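# What Belongs in a Pencil Case? Our Desk Kit Project

**Student project report, November**

We started this project because all of us in the study room kept borrowing markers, and the markers kept drying out or rolling off somewhere. The question sounded tiny at first: what should live in a pencil case, and what should stay on the desk? We ended up loving it way more than we expected!

## What we wanted to find out

- Which desk items people reach for most
- Whether a case with one divider is easier to keep tidy than an open tray
- How long it takes to pack up at the end of a session

## How we did it

We handed out a short survey to students in the Gerken building and got 111 answers back. Then we kept a log at the shared tables. Every time somebody picked up a pen, marker, eraser or ruler, they made a tally mark on the sheet taped to the wall (we went through a lot of sheets). By the end of the log we had 2239 marks, and typing them into the spreadsheet took two full evenings and plenty of pretzels.

For the packing part we compared two setups. The first, which we named Varow, was an open tray with everything in one pile. The second, Collet, was a hinged case with a ridge down the inside, so small things go in the narrow strip and longer things go in the wide part. We timed 321 pack-ups, split between the two.

## What we learned

Markers won by a mile. They got 700 of the marks, more than any other item on the sheet. Erasers came second, which surprised the two of us who never use them.

Collet was slower on the first few tries, when people were still deciding what went where. After that it pulled ahead and stayed there. The cases were also much nicer to open the next morning, and you could grab a marker without dumping everything out first!

One problem we didn't plan for was the lid. A case that folds all the way open needs nearly double the table space, so whatever is lying nearby has to move over. We added a rule to put the case down first and lay the markers out around it.

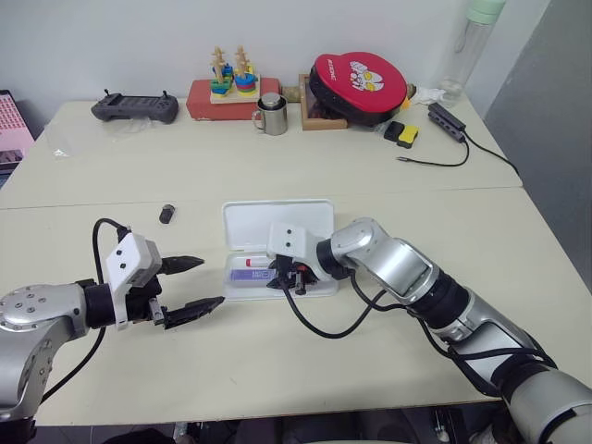 The case open on the table, and a marker with a red cap in the second picture.
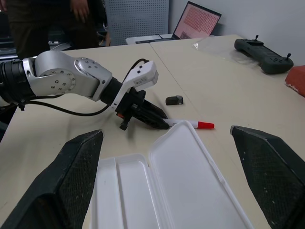 ## What we would change

Our tally sheet had no column for "put it back in the wrong place," and we really wish it did. We'd also like to try a third setup, Rister, with two ridges and a separate spot for erasers. The survey should ask about left-handed users too, as a few people wrote in the margins that they wanted the narrow strip on the other side.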